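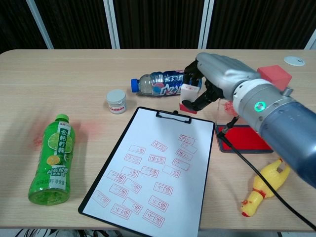 Cleaning and Filling Nectar Feeders

Capacity: small feeders, 375 ml or less, suit most yards. Larger reservoirs spoil before the birds empty them.

Mix. One part white sugar to four parts water by volume. For 1,000 ml of water use 250 ml of sugar. Stir until clear. Boiling is optional if the batch will be used the same day. No honey, brown sugar, sweetener or red dye.

Storage. Covered jar in the refrigerator, up to one week. Discard at the first sign of cloudiness or threads.

Change interval. Every two days in August or any hot spell, every four or five days in cool weather. Rinse at each change.

Washing. Take the feeder fully apart. Hot water and a bottle brush for the reservoir, a pipe cleaner for each port. For black mold, soak one hour in one part bleach to nine parts water, rinse three times and air dry. The Semside feeder has a gasket under the base – pull it out, as mold collects behind it. Older Flernska bases are glued and should be soaked whole.

Ants. Fit a water moat above the hook. Plain water only – oil fouls feathers.

Leaks. Usually air expanding in a half-full bottle. Move to shade or fill to the top.

Placement. Within 3 ft of window glass or well beyond 30 ft.

Mariama Frimpong, revised 2018-04-21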